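Frequently Asked Questions - The Randulel Mending Circle

Updated 26/01/2024

We get a lot of email, which makes us very happy, and a good share of it asks the same handful of things. So this page has grown and grown. If you've just signed up for a mending evening, or you're sitting at home with a ripped knee and a needle you're a bit afraid of, have a read. If your question isn't covered, write to Honeylyn Macapagal at the front desk and she'll add it.

GETTING STARTED

Do I need to know how to sew?

No! Plenty of people turn up without ever having threaded a needle. If you can sew on a button, you already know most of what a basic patch asks of you. If you can't, we'll start with the button, and you'll be amazed how far that takes you.

What should I bring?

One thing you'd like to fix, washed and fully dry. Please do wash it first, even if it looks fine. New fabric pulled over dirty fabric never sits right, and oils in the cloth make iron-on backing let go early. Bring reading glasses if you use them. We have needles, thread, thimbles, pins, chalk and scissors for everyone, plus a mountain of scrap denim you can dig through.

Can I bring more than one thing?

You can, but you probably won't get to it. A single knee repair done by hand can fill a whole evening. Most people finish the second one at home, with a cup of tea and something good on the radio.

What kinds of clothes do you work on?

Anything woven or knitted that a hand needle can get through. Jeans come in more than anything else by a mile, followed by sweaters with elbow holes and work shirts with tired collars. We don't do leather, shoes or zippers on tents. (We tried a tent once. It was a very long night.)

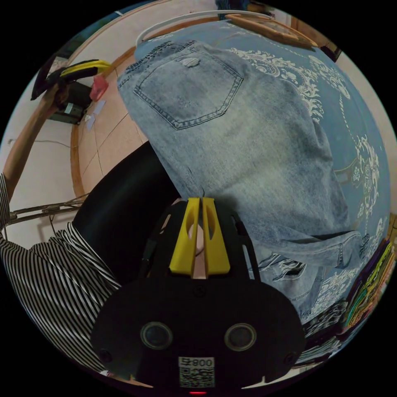 CHOOSING A REPAIR

Patch or darn - how do I pick?

Look at the cloth all around the hole, and hold it up to a window. If you can see daylight through a wide area, the fabric is thin well past the rip and a patch will serve you best. If the hole is small and the cloth next to it is still strong, darning is neater and much more flexible. When you really can't decide, go with a patch behind and running stitches over the top. It's hard to get wrong.

What is sashiko, and is it the same as visible mending?

Sashiko is a Japanese style of stitching that uses rows of small, even running stitches to hold layers of cloth together and make them stronger. Visible mending is a wider idea, and just means a repair you're happy for people to see. You can use sashiko for visible mending, or embroidery, or a bright patch on the front, or a darn in a color that has no business being there. I love all of them.

Can a repair be made invisible?

Close to it, sometimes. A fine darn in matching thread on dark, flat-colored cloth can be very hard to spot. Faded cloth is harder to match, so pull your thread colors in daylight and use two or even three shades if you have the patience. Keep in mind that the repair will fade on its own schedule.

My jeans came with rips in them on purpose. Can I keep those and still stop them from growing?

Yes, and it's one of my favorite jobs. Put a soft, thin patch behind the rip, a little bigger than the worn area in every direction, and stitch only around the outside where the cloth is sound. Leave the white threads across the opening alone. They'll move around in the wash, but the edges will stay put.

What about the inner thigh?

That's where most jeans give out, and it's the spot people leave too long. Reinforce it while it's still just thin. Use a lightweight patch on the inside, round off the corners so they don't rub, and keep your stitches flat. Thick seams there will bother you every time you walk.

THREAD, NEEDLES AND OTHER GEAR

Which thread should I buy?

For patches, an all-purpose polyester is strong and easy to find. For sashiko-style stitching, get a soft twisted cotton. We use Tosilex cotton on our tables at the moment, mostly because it comes in a blue that goes with nearly everything. Stay away from very old spools from the attic. Give the thread a sharp tug, and if it snaps right away, save it for basting or let it go.

And needles?

A sharp needle with a long eye, thick enough that it won't bend when you push it through a doubled layer. Denim needles are sold for machines and for hands, so check the packet. A thimble feels silly for ten minutes and then you'll never want to be without it.

Do I need a sewing machine?

Not at all. We own two, a heavy old Sedholm and a newer Navarro, and they're wonderful for long straight seams and for hemming. But everything on this page can be done by hand.

Is iron-on backing cheating?

There's no cheating in mending! Iron-on backing is great for holding things steady while you sew. On its own it tends to peel at the corners after some washing, so add a line of stitches around the edge and it will last much longer.

POCKETS, WAISTBANDS AND HEMS

How do I deal with wear near a back pocket?
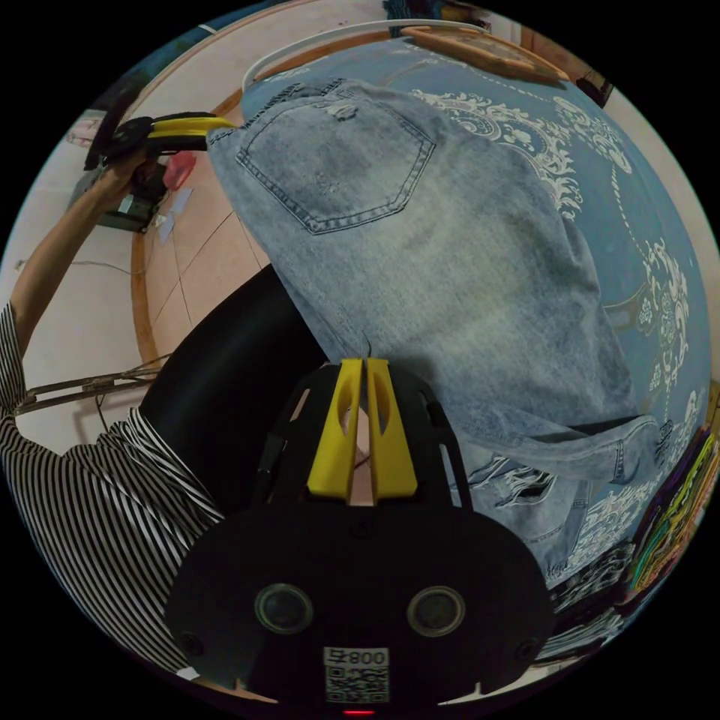 Back pockets take a surprising amount of strain, especially for anyone who carries a wallet or hooks a thumb in there while waiting for the bus. The stress lands at the top corners, and from there it travels into the cloth of the seat. Catch it early if you can. A small frayed spot just above the pocket, close to the waistband seam, like the one on these light blue jeans, can be backed with a scrap no bigger than a playing card. Slide the scrap in from the inside, pin it, and stitch back and forth across the weak place, going a little way into the good cloth on each side. Try not to sew the pocket shut. I have done this more than once, and so has everyone I've ever taught.

Can I take a pocket off and put it back on?

You can, and for a big repair it's often the easiest way. Unpick the stitching slowly with a seam ripper, from the inside if you can reach. Mark the corners with chalk before the pocket comes off. Once the cloth underneath is mended, sew the pocket back along its old lines using topstitching thread, which is thicker than regular thread and comes in those nice golden browns. The old needle holes will guide you.

My hem is dragging and frayed. What now?

If the jeans are long enough, trim away the fluff, turn the edge up twice and sew it down. If they aren't, bind the edge with a strip of cotton cut on the bias. A striped one looks terrific when you cuff them.

The waistband has split. Is that fixable?

Nearly always. Waistbands are several layers deep, so open one side, slip in a strip of firm cloth, and close it again. Allow more time than you think you'll need - it's slow going through all that thickness.

LOOKING AFTER A MENDED GARMENT

How should I wash it?

Inside out, cool water, with similar colors. Hang it to dry if you have the space. The dryer is rough on cotton thread, and it shrinks a new patch faster than the old cloth around it. Wash your scrap denim before you cut patches from it, too.

How long will my repair last?

It depends on where it is and how hard you are on your clothes. Noel Mangubat, who teaches our darning table, gardens in a pair with a knee patch he put in nine years ago. The knee is fine. Everything around it has been patched since.

COMING TO OUR EVENINGS

Where are you?

101 Tanner Street, up the ramp and through the green door. The 176 bus stops right across the road.

What does it cost?

Evenings are free. There's a jar for thread money if you'd like to chip in.

Can I bring my kids?

Please do! Kids old enough to handle a needle safely are welcome with a grown-up, and they're often braver with color than the rest of us.

Do you take fabric donations?

We do, with thanks, as long as it's clean. Cotton, linen, wool and denim are what we use. We can't take curtains with rubber backing, foam, or single socks. Our last big sort-out filled 700 bags, so please email before you drop off anything larger than you can carry.

Are you open all year?

We take July off. Everything else carries on as usual, and the scrap bins stay out in the hallway so you can help yourself.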